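Lettre de Reltesel – 9 octobre 2020

Linge de maison : le tri des torchons et des petites serviettes

La collecte de linge ouverte en mai est terminée. Nous avons reçu 324 pièces, dont 87 torchons et essuie-mains. Les draps et les nappes sont déjà partis à l'atelier de la rue Stasow. Le petit linge reste à trier, et c'est lui qui prend le plus de temps.

Quelques rappels pour celles et ceux qui préparent des lots à la maison. Les pièces doivent être lavées à 60 degrés, sans adoucissant, et complètement sèches. On les pose à plat sur une table claire avant de les plier : les trous et les coutures défaites se voient mieux. Un coin effiloché n'est pas un motif de refus – on coupe les fils qui dépassent et la pièce va dans le lot à ourler. Les taches anciennes sont acceptées pour les chiffons d'atelier, pas pour le linge de cuisine.

Pour le pliage, on tend d'abord le tissu par les deux bouts, puis on plie en deux dans la longueur et en trois dans la largeur. Les lots sont de huit pièces, tenus par une ficelle, sans sac plastique. Merci de ne pas mélanger les unis et les rayés, le modèle gris à rayures blanches étant demandé à part par l'accueil Murkside.

Le gris à rayures blanches, sur la table blanche :

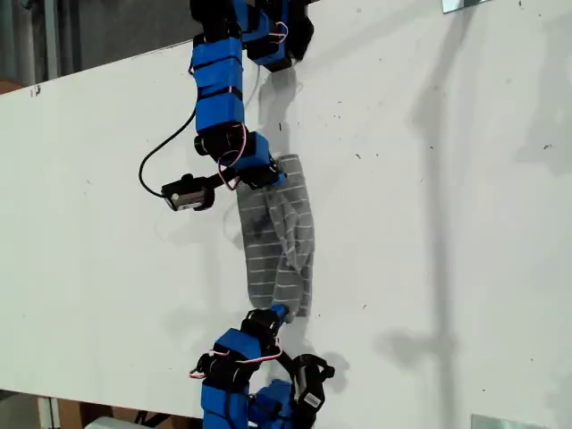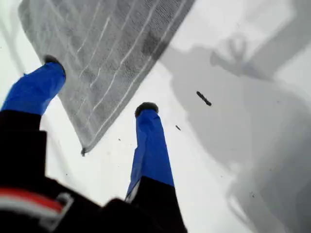 Dépôt des lots

Les lots terminés sont à déposer au local Nguyen, au fond de la cour, avec une étiquette indiquant le nombre de pièces. Cinq caisses vides sont à disposition sous l'escalier. Prévoir de rapporter les ficelles en trop.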